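GRAKECK, January. Istex will open the doors of its simulation lab to visitors this month, for anyone who has ever wanted to spend an afternoon watching a robot approach furniture with great caution.

The open day runs from 1 p.m. at the Vasilakis building. There are 154 places, four more than the chairs allow.
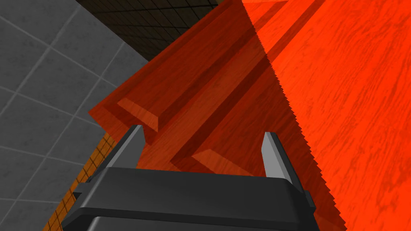

Visitors will follow a two-armed robot as it works its way through a simulated house. The house has no address and no mortgage. The Gernach project, which built it, has 236 such homes on file, and guests may vote on which one comes next. Last year's crowd picked the one with the worst hallway, and the team expects no mercy this time.

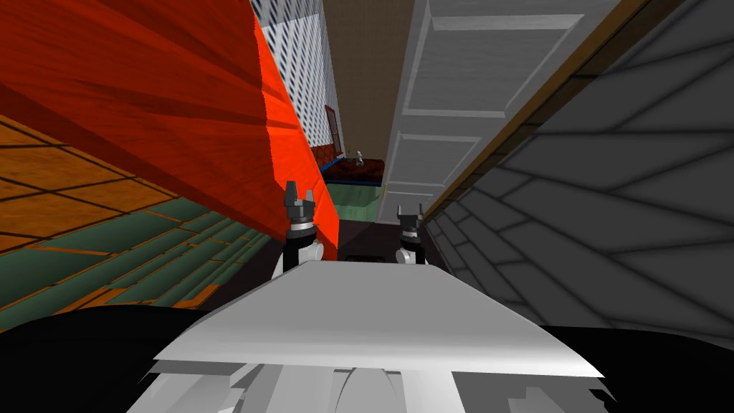

Both grippers up in the passage, with a panel on one side and a tiled wall on the other.

Engineers will be on hand to take questions, including the one about dishes. A short talk at 3 p.m. covers how the arms are steered in tight quarters.

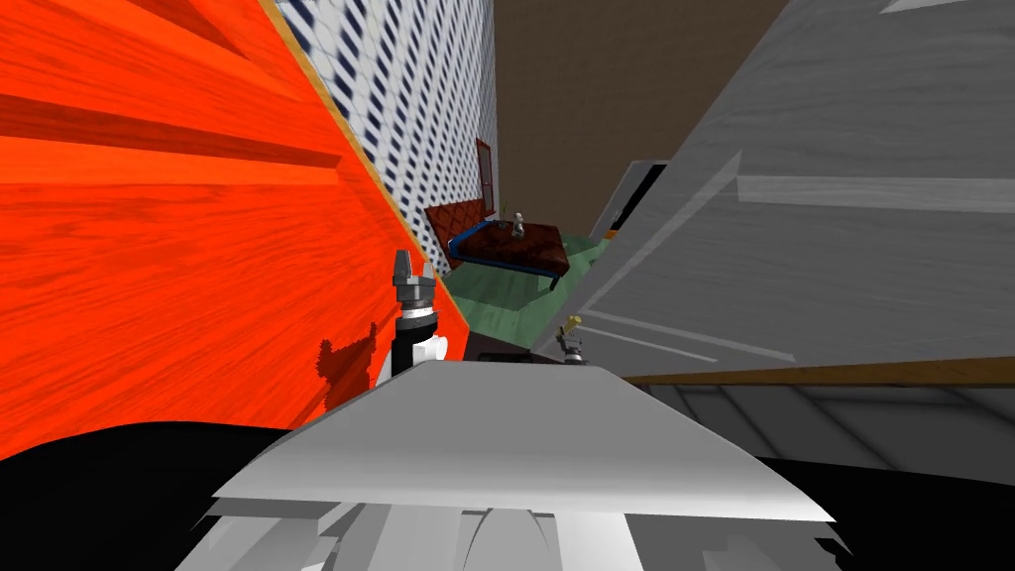 Coffee is free and the software is not. Children are welcome at the controls for one run each, and past guests have tended to head straight for the furniture. There is a maroon bench in the house with a small white figurine standing on it, and Istex asks that drivers treat both with respect. Parking is limited to 50 cars. Reserve at the Istex front desk.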